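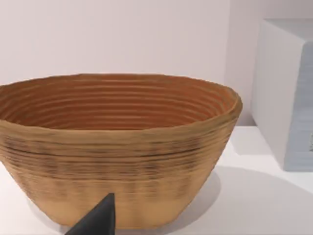 Tralano teaches robots to tidy up, one simulated bowl at a time

Anyone who has ever lost a fight with a claw machine may now apply for work in robotics. Tralano, the remote-control outfit owned by Wulska, spent August paying people to steer a simulated gripper around a simulated tabletop, nudging and lifting household objects until the software had seen enough to try it alone.

The company logged 1,580 demonstrations from 39 operators, most of whom worked from home with a hand controller made by Kadosetti. Of those runs, 239 were thrown out. The usual offense was hesitation – the robot copies everything, including the long pause while its teacher reaches for a coffee.

Bowls with ridged sides were the least popular assignment. New operators get five practice tries before their work counts, and several asked for more.

The recordings go next to Negi, a kitchen supply warehouse that hopes to have a real arm on its packing line. It will start on the night shift, where fewer people will be watching. Tralano is taking operator sign-ups again this month – gaming experience is welcome, patience is preferred, and the pay is by the accepted run.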